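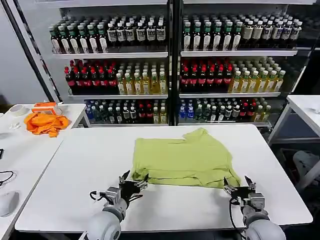

Packing for two weeks with one bag

I leave for Magsi on Wednesday and I'm taking one bag. Last year I dragged a suitcase up the hill from the station in Traltness and wore less than half of what was in it.

My limit is 6 shirts, and I'll wash them in the sink. I used to roll everything. Now I fold flat, because rolled shirts came out with creases all the way around and I don't want to iron on vacation.

The bag holds up to 8 kilos before the airline starts charging. Mine came to 700 grams over on the first try. I took out the second pair of shoes and a hardback I wasn't going to finish anyway, and that fixed it.

Toiletries go in last, on top. I had a shampoo bottle open up on me once and I still think about that sweater.
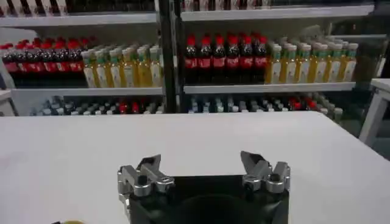 What I'm leaving at home

The travel pillow. I've carried it on two trips and slept on neither.

The good camera is staying too. My phone is fine for what I do, which is mostly harbor and food.

I went back and forth on the rain jacket. The forecast for Magsi says dry, but the ferry to Navlow is open on top and gets windy — so the jacket goes, tied to the outside of the bag.

I still need to find the plug adapter. It was in the kitchen drawer in December.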